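Why Do Some Letters Turn Into Strange Signs?
A Vitine Learning Page for Young Readers

Have you ever opened a message and found a name that looked broken? Perhaps the word "café" had changed into "cafÃ©", or a small black diamond with a question mark stood where a letter should have been. The message was not harmed on purpose. The computer that sent it and the computer that read it were using two different lists of letters.

This page explains how computers store letters and why they need to agree on one list.

Computers keep numbers

A computer does not store the letter A as a shape. It stores a number. When the letter is needed on a screen, the computer looks up the number in a list and draws the matching shape. In the list most computers use today, the capital letter A has the number 65 and the capital letter B has the number 66.

A list of this kind is called a character set. A character is any single sign that can be written: a letter, a digit, a comma, or even the space between two words.

The first lists were short

The English alphabet has 26 letters. Early computer makers in the United States needed the 26 capital letters, the 26 small letters, the ten digits, and the usual marks such as the period and the question mark. They made a list with 128 places and called it ASCII, which is said "ASK-ee". Some of the places were used for commands, such as "start a new line".

The list worked well for English. It had no place for the ö in German, the ñ in Spanish, or the ł in Polish, and it had no place at all for Greek, Arabic, or Chinese.

Many lists at once

People in other countries made longer lists. Each new list kept the 128 places from ASCII and added more places after them. The trouble was that different lists put different letters in the same new places. A number that meant é in one country could mean a completely different letter in another.

Think of two schools that write secret notes with numbers. Sadow School decides that 188 means "library". Viklund School decides that 188 means "lunch". A pupil from Sadow sends the note "Meet me at 188" to a friend at Viklund. The note arrives safely, and every number in it is correct – but one child goes to the library and the other goes to lunch.

One list for everyone

To solve this problem, people from many companies and countries worked together on a single large list. It is called Unicode. It gives a separate number to each character in nearly all the writing systems people use, and it includes music signs, math signs, and emoji. The Russian letter Є, which is used in Ukrainian, has its own number, and so does the smiling face.

A correction for careful readers: the letter Є belongs to the Cyrillic alphabet. Ukrainian uses it and modern Russian does not.

What is UTF-8?

Unicode says which number belongs to each character. The computer still needs a rule for saving those numbers. The most common rule is called UTF-8.

Computers save information in small pieces called bytes. In UTF-8, a plain English letter takes up one byte. The letter é takes up two bytes, many Chinese characters take up three, and most emoji take up four. A program that does not know the rule may read the two bytes of é as two separate letters. This is how "café" becomes "cafÃ©".

Try it yourself

Ask an adult before you begin. Open a simple text program and type the word "jalapeño". Save the file and choose UTF-8 when the program asks about encoding. Close the file and open it again. If the program lets you choose a different encoding when it opens the file, try one and look at what happens to the ñ. Do not save the file this time. Open it once more as UTF-8, and the word will be right again.

Words to remember

Character: a single written sign.
Character set: a list that matches characters with numbers.
Encoding: a rule for saving characters as bytes.
Byte: a small piece of computer information.
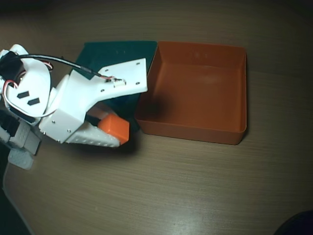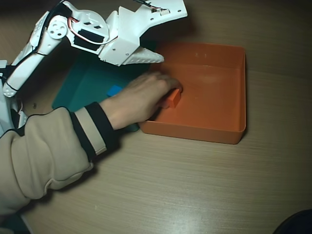

A robotic arm made with white plastic parts and a black servo motor.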